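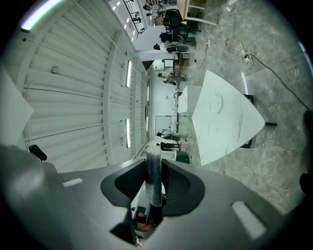
Fasell Publishes Good-Practice Guide for Hand-Held Grippers in Shared Workspaces

JILLDALE, September. Fasell today released its first good-practice guide for teams that use hand-held gripper tools with cameras in rooms where other people are working. The guide contains 78 recommendations and is free to download from the Fasell website.

The text was drafted over 3 rounds of review, with written comments from 157 operators, site managers and safety staff. It addresses floor cabling, walking routes, operator breaks, tool inspection and the consent of people who may be recorded.

"Most written rules in this field were prepared for fixed arms behind a fence," said Marcelle Caron, director of standards at Fasell. "An operator carrying a gripper across a busy room needs different instructions, and until now each site has written its own."

Under the guide, power strips and loose cables should be placed outside marked walking routes before a session begins. Gripper fingers are to be inspected at the start of each shift and again after any drop. Everyone present must be told that recording is under way and must be able to decline without giving a reason. Operators should work no longer than 100 minutes before a break.

Delaunay, which tested an early draft at its Sullotbridge site, has adopted the guide in full. "The section on handover between operators changed our daily routine the most," said Fermín Henríquez, site manager. "We now keep one signed sheet per tool."

A working group chaired by Peiyu Shi will collect comments on the first edition. Sites wishing to take part may register through the Fasell standards office. Training materials are in preparation.

Media contact: Gus Fitzsimmons, Fasell Press Office, Jilldale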